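Can a machine do the chores yet? Short version — sort of. Quick one before dinner, so excuse the typing.

I've been reading up on home robots since April and keep landing on the same boring jobs. Folding. Wiping. Bowls. Bowls especially, they go inside each other, you'd think that's the easy one. A big shiny bowl and some Simple Green on a table, that's most of my evening right there. 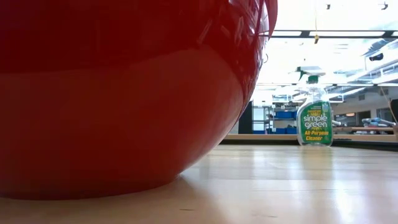 Macarena Ibarra wrote in to say she'd pay for a machine tomorrow if it put the dishes away, and she wouldn't care if it took all night. Fair. Slow is fine when you're asleep.

Speed isn't my worry though. It's edges. Stacked bowls give you a thin rim and hardly any gap, and fingers that only pinch have to come down in the right spot. Miss a little and you've got two bowls, or none. My kids get this wrong too, to be fair.
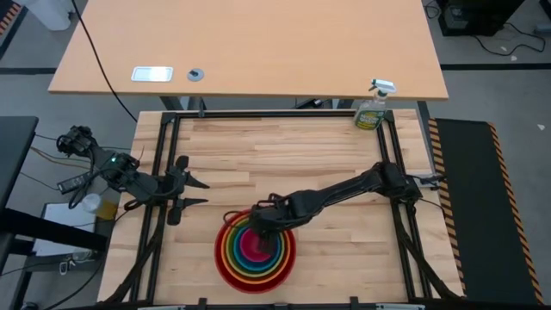 And then wiping. Squeezing a trigger while holding the bottle up is one hand doing two jobs. I do it without thinking. Teh machine has to think about all of it.

Callum Sugden reckons 3 years till there's one in a normal kitchen. I said 8. We have a bet on, loser cleans the other guy's oven.

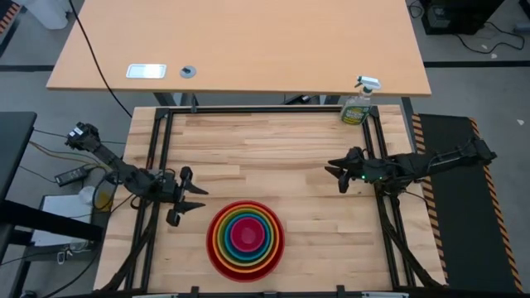
## What I'd want first

- nesting bowls back in the right order
- wiping a counter, corners included
- not needing me to stand there and watch

Last one matters most. If I have to supervise I may as well do it myself — same as with the dishwasher and my brother. More when I've got a free hour, probaly not soon.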